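How to Sort a Cutlery Drawer

Empty the whole drawer before you start. Wash the organizer in warm soapy water, dry it well, and set it on a table with space on every side.

Put the cutlery out in groups – forks in one pile, spoons in another. Keep any odd set apart from the everyday pieces. Anything bent goes in a box for the thrift store.

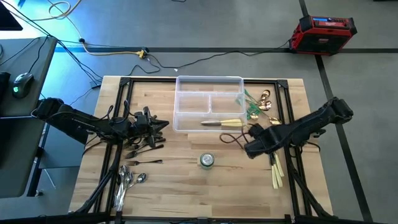
Photo: Napaporn Ruangrit / Prurnwood

Start with the knives. A clear tray with a wide section at the front can take them lying sideways, with all the handles facing the same way. Forks and everyday spoons go in the two smaller compartments, side by side. If the forks stack too high, move a few to the long section at the back.

Gold spoons with green handles can share that back section with serving pieces. Ours only come out in December, so they sit at the very bottom.

Slide the tray into the drawer and open and close it a few times. If it shifts, cut a strip of shelf liner 16 inches long and lay it underneath. Wipe the tray out every month or so – crumbs collect in the corners.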